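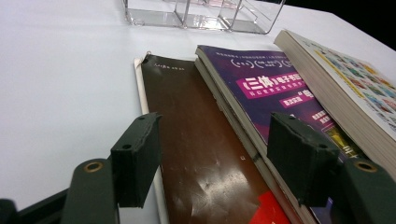

Page last changed: 2/11/20 (L. Brouwer)

# Minutes -- Reading Room Working Group, Nultham

Chair: Liesbeth Brouwer
Minutes: Liesbeth Brouwer
Present: five members. Apologies: one, received before the meeting.

The minutes of the previous meeting were accepted with one correction. Under item 4, "shelf depth" should read "shelf height."

## 1. Table arrangement

The chair reported on the sorting table. The current layout has books laid flat, side by side, at the front, and a clear acrylic organizer at the far side. Upright dividers separate its compartments.

Two questions were raised.

The first was whether books should lie flat or stand in the organizer while they wait to be sorted. Standing saves table area. Against this, the thick paperbacks lean when a compartment is only partly full, and a leaning paperback takes a curve in the spine if left over a weekend. Hardcovers do not have this problem but are heavy for the dividers. It was agreed that books will lie flat during sorting. The organizer is for slips, cards and thin booklets only.

The second was spacing. Books are at present placed close together, which makes it easy to pick up two at once. A gap of one finger width was proposed and accepted. No marks or tape are to be put on the tabletop.

**Decision 1.1:** Flat placement, cover up, one finger width between items.
**Decision 1.2:** Organizer stays at the far side of the table and is not used for bound books.

## 2. White tabletop and glare

A member noted that glossy covers throw back the ceiling light and that small printing is hard to read from a seated position. The brown hardcover was given as a case: the cover shows pale patches of reflected light, and the line of characters near the top is small and light in color.

Options discussed:

- A matte gray mat under the sorting area. Rejected for now. Mats slide, and the one tried in the back office curled at the corners.
- Turning the table a quarter turn. To be tested. Needs two people and a clear floor.
- A desk lamp with the ceiling light off. Not tested. The nearest outlet is behind the periodicals shelf.

**Action 2.1:** L. Brouwer to arrange a test of the quarter turn before the next meeting.

## 3. Chinese-language titles

The catalog holds 1478 items, of which 211 are in Chinese. The sorting rule for these has been unclear, and the same title has been entered under more than one spelling.

The purple-covered book was used as a worked case. Its cover carries a magenta banner reading "《三体》电子书." One sorter had entered this line as the title of the book. A member who reads Chinese explained that 电子书 means "e-book," that the angle marks enclose the name of a work (known in English as "The Three-Body Problem"), and that the banner is promotional printing. There are smaller lines of white text both above it and beneath it, and a smaller magenta label below. The most prominent line on a cover is therefore not a safe source for the title.

It was agreed that the title is to be taken from the title page. If there is no title page, the copyright page is used, then the spine. Cover text is used last, and the entry is marked "cover" in the source field.

There was some discussion on whether promotional text should be recorded at all. One member was in favor, as it can help tell printings apart. Another held that the notes field is already too long and is cut short on the printed list. The chair proposed a middle course: record the text once, in the original characters, with no translation. Accepted, four in favor, one against.

The Mạch list, which supplies our spellings for Vietnamese titles, has no section for Chinese. The group will use pinyin without tone marks for the filing line and the original characters for the title line. Tone marks in Vietnamese entries stay as they are.

**Decision 3.1:** Title source order is title page, copyright page, spine, cover.
**Decision 3.2:** Promotional text goes in the notes field in original characters.
**Action 3.3:** Existing entries in Chinese to be checked against 3.1. Work to be split between two members.

## 4. Condition grading

The present scale has five grades. Sorters disagree mostly on the middle three. A scuffed glossy cover has been graded anywhere from "good" to "worn" depending on who had the book.

Revised wording was read out and amended:

- **A** -- no marks on cover or page edges.
- **B** -- light scuffs on the cover, block square, all pages held.
- **C** -- heavy scuffs, creased spine or bent corners, all pages held.
- **D** -- loose pages or split spine. Set aside for repair.

The fifth grade is dropped. Cream or yellowed page edges are not to be counted as damage. Many paperbacks are printed on cream stock, and the color tells us nothing about use.

Books with a metal ring or other added hardware are to be noted as such. Hardware is not to be removed at the table.

**Decision 4.1:** Four-grade scale adopted from this meeting. Old grades are not converted unless the book comes back to the table for another reason.

## 5. Labels and software

The label stock from Moltano is down to one box of 1000. The adhesive holds well on matte covers. On glossy covers the corners lift after some weeks. The supplier's other stock has a stronger adhesive but a larger label, which would cover printing on small paperbacks.

It was agreed to keep the present stock and to place labels on the inside of the back cover for all glossy books. Labels on matte books stay on the outside, lower left.

Tutora, the loan program, still sorts Chinese titles after Z whatever the filing line says. The fault was reported in writing and no reply has come. Until then the printed list is to be sorted by hand.

**Action 5.1:** L. Brouwer to write to Tutora support again and attach a sample list.

## 6. Other business

The key to the supply cabinet is missing its tag. A new tag will be made.

A request to lend out sorting copies before they are graded was declined.

The next meeting will be held in February, same room. Items for the agenda go to the chair in writing.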